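断舍离课值不值九百块

Sutora整理学校把九月那期课的广告贴满了地铁站，广告上说，上完课，家里能少掉三分之二的东西。我去见了他们的一位讲师。她要求不登姓名，理由是学校不喜欢员工单独接受采访。我本来就不太信这一行，见面头一句就问她，教人扔东西凭什么收900元。

“收的是陪你下决心的钱。”她说。这句话听着很熟，宣传册第二页上有差不多一样的。

我追问决心怎么陪。她说学员先把一个柜子全部腾空，按类别摊在桌面上，衣物归衣物，杂物进透明盒子，再一件件拿起来问自己要不要。我说这在家也能做。她承认能，“但是你没做，对吧？” 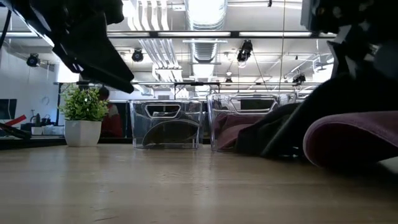

上过同一期课的一位学员后来在电话里告诉我，当天确实扔得痛快，扔掉了300件，回家后的两个月里又陆续买回来不少，其中有一只削皮器，和扔掉的那只一模一样。她不后悔，只是觉得广告里“一辈子受用”那句应该删掉。

我把这话转给讲师。她没有反驳，只说复购率他们没有统计过。既然没有统计，“少掉三分之二”又是从哪里来的？她想了一会儿，说是早年一批学员的自填问卷，收回来60份。问卷是下课当晚填的，人还在兴头上。 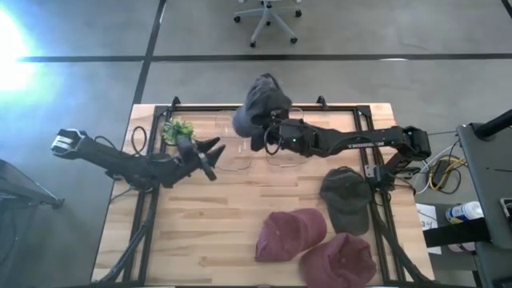
更让我起疑的是收纳盒。课上推荐的盒子都出自Besell，学员凭课程编号能打折。我问学校拿不拿提成，她说这要问市场部。市场部回了一封邮件，用了三段话介绍环保理念，提成两个字没有出现。

她倒是主动讲了一件对学校不太有利的事。“有些人的问题不在东西多，在房子小。”她说，一家三口挤在40平方米里，再怎么叠衣服也叠不出一间书房。这种学员她会劝退，劝过几次，主管找她谈了话。 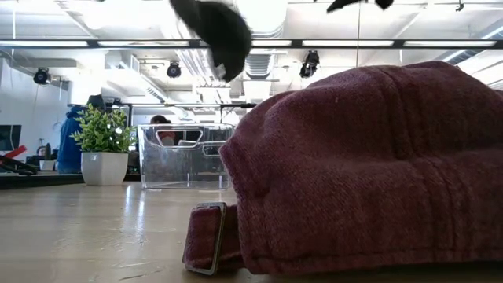
谈到舍不得扔的东西，她的口气软了一些。帽子、围巾、旧信，课上统一叫“情感类”，放在最后处理。我问她自己家里留了多少，她笑了，说有一整个抽屉，从来没按流程走过，里面有些东西连她自己也说不清为什么留着。

临走时我问，如果不在这家学校工作，她会不会花钱来上课。她把杯盖拧紧，说会买那本教材，二手的。

下一期报名到12月16日星期三截止，学费照旧。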